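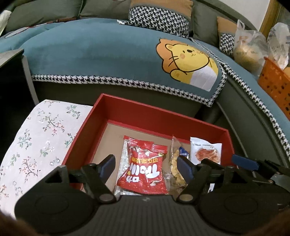

Lounge and snack table check
Otthorpe house, ground floor
Checked by: Umesh Malhotra
Copy to: Duarte Caldeira
Month: July

Mark each line OK, Fix or N/A and write a comment if it is anything other than OK. Start at the sofa and finish at the door.

SEATING

1. Sofa cover flat on the seat, no loose fabric on the floor -- OK
Comment: Teal cover with the lion. Smoothed down on the armrest side, where it had ridden up.

2. Cushions along the backrest, none on the floor -- OK
Comment: Green, tan and houndstooth ones all along the back.

3. Food kept off the seat -- Fix
Comment: Two clear plastic bags left on the sofa, one with something light brown and grainy in it. Move to the table or the kitchen. Same remark as last month.

4. Walkway in front of sofa clear -- Fix
Comment: Red box on the floor with snacks in it, folded floral cloth next to it. Anyone getting up from the sofa would step into it. Box to go on the table or against the wall.

5. Baskets and bags not blocking the side of the sofa -- OK
Comment: Orange basket can stay if it is kept out of the way.

SNACK TABLE

6. Tablecloth not hanging where it can be caught by a foot or a chair -- OK
Comment: Floral cloth. Bernd Strobel asked for clips on the corners. Not needed for now, but keep a set in the drawer.

7. Packages sealed, no tears -- Fix
Comment: One packet had a split seam. Thrown out. Rest passed.

8. Labels facing up so people can read them -- Fix
Comment: Several were face down or turned around. Anyone with an egg, milk or wheat allergy needs to be able to find the ingredients without digging through the pile.

9. Meat snacks kept apart from cakes and crackers -- Fix
Comment: Sausages were in with the sweet things. Put them on their own side.
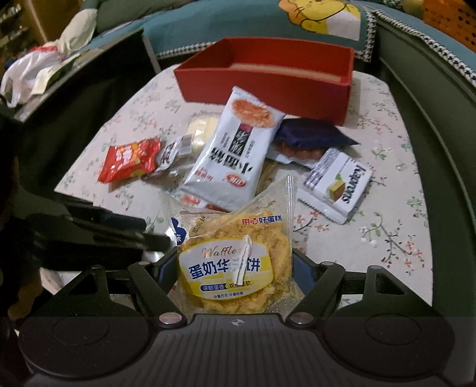 Do individually wrapped cakes need their own date check if the outer bag was already checked?
Check each one that has a date on it, and if the date is only on the outer bag, keep that bag with the cakes until they are gone.

10. Dates checked -- OK
Comment: 18 packages read by hand. Earliest date moved to the front. Amândio Barreto read the ones I could not.

11. Small wrapped items out of reach of children under three -- Fix
Comment: Some were close to the table edge. Pushed back to the middle. Please do not put them back along the edge when refilling.

12. Stack height -- OK
Comment: Nothing piled on the rice crackers, they crush. Light packets go on top, heavy ones underneath.
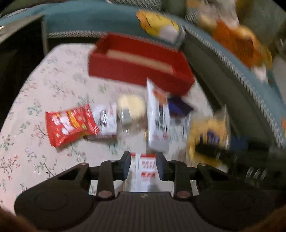
13. Refill done from the box and not from loose bags -- N/A
Comment: No refill during this check. When it is done, bring the box up to the table. Do not carry packets across the room by the armful.

14. Trash bag within reach of the table -- Fix
Comment: Wrappers end up down the side of the sofa otherwise. Amândio Louro to bring one through from the kitchen.

FOLLOW-UP

Items 3 and 4 before the room is used this evening. Items 8, 9 and 11 were put right during the check but stay marked Fix so they get looked at again. Item 14 can wait until 8 p.m. at the latest.

Next check same time next month, same sheet.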